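# flultia-tabletop

Teleoperated manipulation episodes on a kitchen-ish tabletop, collected for the Trevness policy. If you came looking for the Jetgate bin data, wrong repo, sorry.

## What you get

- 2924 episodes recorded, 1445 kept
- 21 task prompts, in plain English, some plainer than others
- one fixed camera, joint states, gripper width
- a `success` flag, set by a human who had usually had lunch

The gap between recorded and kept is mostly people learning to teleoperate. The rejects are in `attic/`. They are educational in the way that traffic school is educational.

## Prompts

Short imperatives: "put the corn in the basket", "move the yellow plate to the gray plate", "hang the mug up". We asked operators to write them naturally and got `corn -> plate pls` on four occasions. Those stayed in. Your users will type worse.

Left and right are from the camera's point of view. In v1 they were from the operator's point of view, except when they weren't. Don't mix v1 and v2.

## Layout

```
episodes/
 0001/
 cam.mp4
 state.npz
 prompt.txt
attic/
splits/espiritu_holdout.json
```

The Espiritu holdout swaps where things start, with the same props. Please don't train on it and then email us about your numbers.

## Resets

Props go back by hand between episodes, wherever the operator feels like, within reach of the arm. Humans are bad at random, so expect the middle of the table to be overrepresented. A printed list of start positions was tried in October and ignored by everyone including its author.

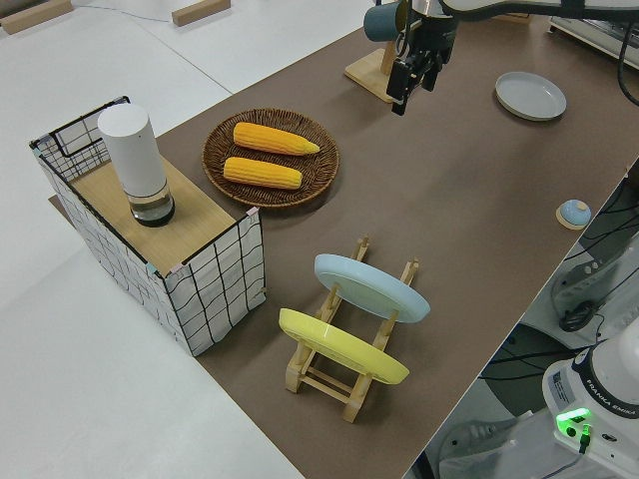
Plates in the rack are the hardest pick by a wide margin. Operators come in too steep, catch a peg, and then sulk. If your policy does the same, it has learned from the best – filter on `rack_contact == 0` and try again.

## Known problems

- Gripper width is in meters before episode 0400 and millimeters after.
- Some clips start before the operator is ready. Trim the first second.
- `prompt.txt` sometimes ends in a newline. Sometimes in two.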